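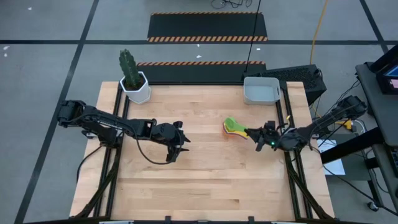 Prisutlow Butcher-Block Bench Top
Item no. 3258
Made for us by Redico. Sold by Drustness Bench and Floor.

Page last revised November 21, 2020

We stock one wooden bench top and this is it. We resisted carrying it for a long while. Wood tops have a reputation for being furniture that somebody dragged into a shop, and plenty of what gets sold under the words "butcher block" deserves that reputation. The term is used loosely. Ask any seller what it means and you will get a different answer depending on what they have in the warehouse.

What we mean by it: long strips of solid maple, glued side by side, running the full length of the top. No printed surface and no core of something cheaper.

What the wood looks like

Pale, mostly. Strips run from light tan to a pinkish brown, and some of them have darker streaks or small knots. Redico's own sheet calls this "rich natural character." We would call it the grade. If you want every strip to match, buy a different grade from a different company and expect to pay for it. We don't sort boards by color and we don't take returns over a streak. We do take returns over open cracks, gaps between strips, or a knot you can push a fingernail into.

It will darken. How much and how quickly depends on your windows, and anyone who gives you a number of months is guessing. Leave a box in one spot all summer and you may well find a pale patch under it.

Load rating

The maker gives 600 pounds, evenly spread. Read those last two words twice. Hardly anyone loads a bench evenly. Heavy equipment tends to get mounted at the ends or along one side, and a rating for a spread load tells you very little about that. Our advice is to let the structure underneath carry anything heavy and to use the wood as a work surface. A metal frame around the perimeter is a good partner for this top. It protects the edges, which are the first part to get dented, and it gives you something better than wood to bolt into.

If you do bolt through the top, drill oversized holes and use wide washers. Maple moves across its width with the seasons. Redico says movement is "negligible." In a building with steady heat and humidity, maybe so. In a shop with a roll-up door, leave a gap.
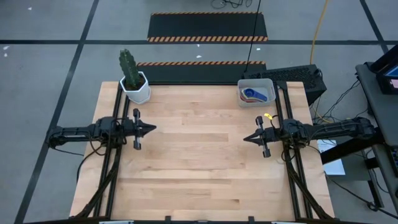
Finish

Ships with a rubbed oil finish, satin, one coat more than you need on the top face and one coat fewer than we would like on the underside. We have raised this with Redico. For now, put another coat on the bottom before you install it. An unevenly sealed top can cup, and a cupped top is a nuisance if you are trying to line anything up on it.

The finish is sold as "stain resistant." We don't repeat that claim. Coffee left overnight marks it. So does a wet steel part. Marker ink goes into the grain and stays there until you sand it out. The good news is that you can sand it out, and that is the one argument for wood that we accept without conditions. A scarred laminate top is scarred for good. This one takes an hour with a sander and a rag.

Is it flat?

Flat enough for assembly, packing, sorting, photography, and general bench work. It is not a surface plate and should not be treated like one. We check each top with a straightedge before it goes out and reject the ones that rock. That's the whole test. Some catalogs print flatness figures for wood to three decimal places. Ask them what the humidity was.

Glare and background

Several buyers have asked whether the satin finish is dull enough to work under overhead lights. Mostly, yes. It is less shiny than coated metal, and small bright-colored items stand out well against it. Green and orange are easy to pick out. Tan cardboard and unpainted wood are harder. If you spend your day looking for small beige parts, choose a darker surface.

Things people ask us to add to the order

Floor mats. We sell a plain black mat with an orange-and-black striped border. Two cost 128 dollars. The border makes the edge of the mat easier to notice, and we think that is worth having on a gray concrete floor. The "anti-fatigue" label we are less sure about. Standing all day is tiring with or without a mat. A mat is kinder than bare concrete, and that is as far as we will go. Keep cables off them, or you will be stepping on a ridge all shift.

Small parts bin. Light gray plastic, rectangular, open top. It's a bin. The Vashisht version costs more and comes with a lid that, in our experience, spends its life underneath the bin. We carry the one with no lid. It fits in a back corner of the top, out of the way of the main work area.

Plants. We don't sell them, but the question comes up more than you would think. A pot without a saucer will leave a ring in oiled maple. A cactus is a sensible choice for a workbench, given how seldom you have to water it. Put something under the pot anyway, and keep it toward the back.

What we won't tell you

We won't tell you a wooden top makes anyone more productive. The maker's brochure has a paragraph on the "warmth" of natural materials and their effect on the working day, with no source given. It may be true. We like the look of it ourselves, and liking the look of a bench is a fair reason to buy one, as long as it's counted as that.

We also won't call it a lifetime product. The warranty is from Redico, it covers glue failure only, and it is void if the top was stored standing on end. Store it flat.

Care

Wipe with a damp cloth, then a dry one. Re-oil when it starts to look chalky. Skip the lemon-scented products. Sand with the strips, never across them.

Delivery

Freight only, curbside. Two people to lift. Check the corners before you sign, and write any damage on the driver's paperwork, even if the driver tells you there's no need. Claims without a note on that paperwork go nowhere, and we have tried. Legs and frame are not included.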